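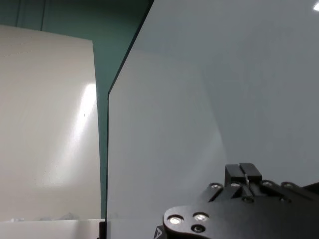 How does a robot know where things are?

It uses cameras and a computer program. The cameras take many pictures every second, and the program works out what is in them and how far away each thing is.

When you look at a picture, you see a cat or a cup right away. A computer starts with numbers. Every picture is made of tiny squares called pixels, and each pixel is stored as numbers that tell how bright it is and what color it is. The part of the program that makes sense of those numbers is called perception.

Perception programs learn from pictures. Cường Hứa writes one called Clesten. To teach it what a mug looks like, he gave it 900 pictures of mugs. Some were taken from above and some from the side. After that it could find a mug it had never seen before, most of the time.

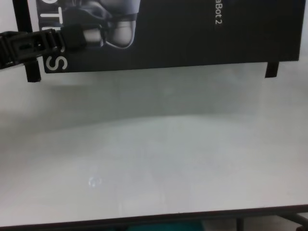
Flat pictures can fool a program. A photo of an apple has the same color and shape as an apple, but you can't pick it up. The same goes for hands. A dark panel has a robotic hand printed on it in gray, and a real black gripper is right in front of it, so the two overlap. You can tell which one is printed. A program has to check how far away each part is. One way is to use 2 cameras set a little apart, like your eyes. Close things shift a lot between the two views and far things shift only a little.

Shiny surfaces are hard too. Light bounces off them and makes bright patches, and a patch can look like an edge or an object. If the camera moves, the patch may slide to a new spot.

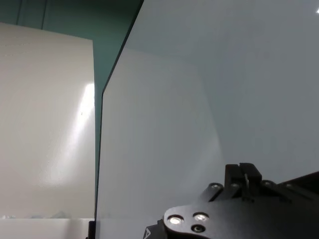
A good program compares one view with the next. If something seems to slide along a surface when the camera moves, it may only be a reflection.

Once the program knows where things are, another part called planning picks a path for the arm. It tries out paths inside the computer first and throws away any that would bump into something. Then the control part tells each motor how far to turn. It keeps checking the joints as they move and fixes small mistakes on the way.

Try it yourself

Hold up one thumb and close your left eye. Now open it and close your right eye. Your thumb seems to jump. Move your thumb farther away and try again. The jump gets smaller.

Words to know

Pixel: one tiny square of a picture.
Perception: working out what the cameras see.
Planning: choosing how to move.
Control: making the motors follow the plan.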